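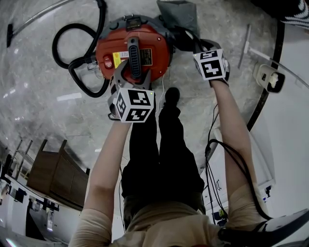

Carrying a wet-and-dry vac from one room to the next is my favourite test of whether a machine can help round the house yet. We do it without a thought, and it's full of little traps! A tub cleaner like the red one has a handle on the lid, so two grey jaws can straddle it nicely enough, but then there's the hose looped round one side and a long metal wand lying across the tiles, and both of them want to come along too. I've followed this stuff since the Bellgate open day in March (17 of us squeezed into a demo kitchen) and I'm still as keen as ever.

So, where are we, chore by chore?

Flat floors: yes, go for it. A robot vacuum does dust and crumbs very well. Pick up socks and thin cables first, and prop the chairs on the table.

Spills and rubble: still your job. Use the wet-and-dry, take the cloth filter out before you suck up water, and empty the tub before it gets too heavy to lift.

Hoses: tricky for machines, easy for you. Coil yours loosely in the direction it already wants to bend and fasten it with a strap. Mine's been on the same strap for 2 years.

Plugs and switches: getting there. Big rocker switches are far easier than small ones, for grippers and for sore thumbs alike.

Workshop sweeping: half and half. Breltar's little sweeper managed 16 minutes round my bench before it met a pile of shavings and sulked. Sweep the heaps by hand, then let it do the fine dust.

Next time: wiping down worktops, and whether a squeegee beats a cloth.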